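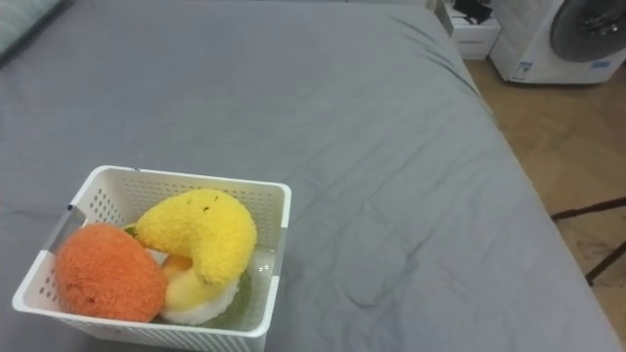 Comparing two wrist cameras on the same arm is mostly a job of not changing anything else. Same gripper, same speed, same pick list, same time of day if you can manage it. What follows is how I do it, written up fast so Mehrangiz stops asking me for the notes. For the test load I use soft stuff in an open basket set on a bed: a round orange plush, a yellow curved one leaning over its neighbor, a third one underneath, all in a white plastic basket with little square holes in the walls. Gray sheet with soft wrinkles. It's a nasty little load for a depth camera and that's why I like it. Fuzzy fabric, overlapping shapes, perforated walls, and a base that gives when you push on it.

Time needed: one afternoon if your mounts are printed already. Two if not.

What you need

One arm, anything with a decent wrist flange. I run the Hivach, the short one.
Two cameras to compare. Mine are the Sema stereo unit and the Ebrahimi time-of-flight unit.
One gripper. ONE. Don't swap it half way.
A mount for each camera that puts the lens in the same spot, or near enough that you can measure the difference.
A head camera or a fixed overhead, for the record.
Calibration board, flat. Check that it's flat. Mine wasn't, lost a morning.
Basket, plush toys, plain sheet.
Notebook. Paper.

Step 1. Mount and measure

Put camera A on the wrist. Tighten, wiggle, tighten again. Measure from the flange face to the front of the lens housing and write it down. Take it off, mount camera B, measure again. If the two numbers differ by more than 8 mm I reprint the mount. You can fix it in software, sure, but then you're comparing software.

Route the cable along the outside of the elbow with slack at the wrist. Rotate the wrist all the way both directions by hand before you power anything. A tight cable pulls the camera a hair off at the far end of the rotation and you'll spend hours blaming the calibration.

Step 2. Calibrate, both of them, same board

15 poses per camera. Spread them out. Tilt the board view, don't just slide sideways. Run the hand-eye solve, look at the residual, then throw out the worst pose and run it again. If the answer jumps a lot you didn't have good poses to begin with, start over.

Save the two files with names a tired person can read. wristA and wristB are fine. I once had final and final2 and loaded the wrong one for a whole session. Picks were all landing a thumb's width left and I was adjusting finger pads like an idiot.

Step 3. Set up the load

Basket goes on the bed, not the table. Two reasons. A mattress moves when the arm leans on it, so bad depth shows up as a basket that shifts or tips. On a hard table the gripper just stalls and you get less info. Also the plain sheet gives the stereo unit very little to match on, which is a fair test. Stereo looks great on wood grain and carpet. Try it on a plain gray sheet.

Keep it near the edge of the bed, inside easy reach. Overreaching adds flex.

Arrangement matters. Overlap the toys. At least one piece should be lying on another so the segmenter has to decide where one stops and the next starts. Yellow over pale yellow is especialy good for this, color alone hardly helps and the depth edge has to do the work. If all your objects are different bright colors, sitting apart, every camera passes and you learned nothing.

Once it's arranged, take a still from the head view. You'll use it to put things back between trials.

Step 4. Look before you pick

Don't move the gripper yet. Park the wrist straight over the basket and save a depth frame from camera A. Swap, same pose, save one from camera B. Open them side by side. Things to check:

The rim. Should be a clean continuous loop. Stereo tends to break it up where the plastic is bright.
The holes. Time-of-flight likes to smear small holes into a kind of fog between the wall and whatever is behind it. If your planner treats fog as solid the basket gets thicker and the gripper won't go down near the walls.
Shiny patches on the inside. Any spot where the plastic catches a reflection can come back as a pit or a spike. Mark where they are.
The fuzz. Plush has no hard surface. Depth comes back noisy, and often a little deeper than the fabric tips. Fine for grasping, bad for measuring.
The sheet. Should be mostly flat with gentle bumps. If it looks like a mountain range turn on the filter, lowest setting first.

Write down what you see for each. Words, not scores. Scores come later.

Step 5. Grasp settings

Soft two-finger gripper, pads on. Start wide. Plush squashes, so close past where the width estimate says and let the force limit stop you. Low force. Go up one notch if it slips, then leave it there for BOTH cameras.

Approach straight down for the first pass. Angled approaches come later because near a basket wall they mix up camera error with planner choices and you can't tell whose fault it was.

Pull-back height: clear of the rim plus a good margin. Thick rims grab fingers.

Step 6. Run it

Order I use: whatever is on top, then whatever the camera thinks is on top next. Let it choose. Wrong choices are data.

For each trial write down:

Which object it went for
Grasp held, yes/no
Did it touch the basket
Did it bring a second toy along

That last one is the big one with plush. Curly fleece clings. A double pick counts as a fail in my book even if both make it out.

Reset from the still. Don't eyeball it from memory, you will drift toward easy layouts without noticing. Behrouz Fallahi pointed this out after going through my logs, and he was right, my late trials were all way too neat.

Alternate the cameras in blocks of 7 trials. A block, B block, A block, B block. If the daylight changes or the arm warms up, both get some of it.

Step 7. Swap without wrecking it

Power down. Swap. Power up. Load the matching calibration file. Now touch a known point, I use one corner of the calibration board taped down, and confirm before running anything. Takes a minute. Skipped it once, see above re: thumb's width.

My results, for what they're worth

Picks logged over the whole run since December: 2691, both cameras together, different layouts. Not all on the bed.

Sema stereo: better edges on the overlap, better on the curly fabric, which has enough texture to match on. Worse on the plain sheet and worse on the rim. Got the basket wall wrong more often, so more bumps.

Ebrahimi ToF: solid on the sheet, solid rim. Foggy holes as expected. Struggled where one soft thing rests on another of similar height, tended to call it one lump and then grab the middle. So more double picks.

For baskets I'd take the stereo and add a rim model so it quits trusting its own depth there. For flat folded stuff on a bed, ToF, easy. If I could only buy one for the Loldale setup it would be the stereo, but Mehrangiz Shirazi ran a shorter version of this with a suction cup and came down on the other side. Different tool, different answer. Suction cares about flat patches and not so much about edges.

Common problems

Picks all off the same direction: wrong calibration file, or mount slipped.

Picks off in random directions: noisy depth. Average up to 15 frames before planning, more than that just slows you down.

Gripper stops above the toy: fog, or the filter is rounding the top off. Turn filter down.

Fingers come up empty but the toy moved: closing too slow on a springy object. Speed up the close, keep the force where it is.

Basket slides on the sheet: you're hitting the wall. Don't tape it down. I know. Tape hides the problem. Fix the wall depth then run again.

Good with camera A in the morning, bad in the evening: check the sun. Low sun through a window wipes out some ToF units and puts hard shadows in the stereo. Close the blinds and redo the block.

Segmenter splits one toy into two: shadows in the fleece, usually. Raise the merge threshold a bit. Too much and you're back to lumps.

Notes for next time

Want to try both cameras with a transparent bin. Expecting pain.

Also a longer finger. The pads I have now barely reach the bottom of the basket, so anything small under a big plush is basically out of the test. Mount files are in the shared folder under wrist, use the ones with the chamfer, teh older ones crack at the screw holes.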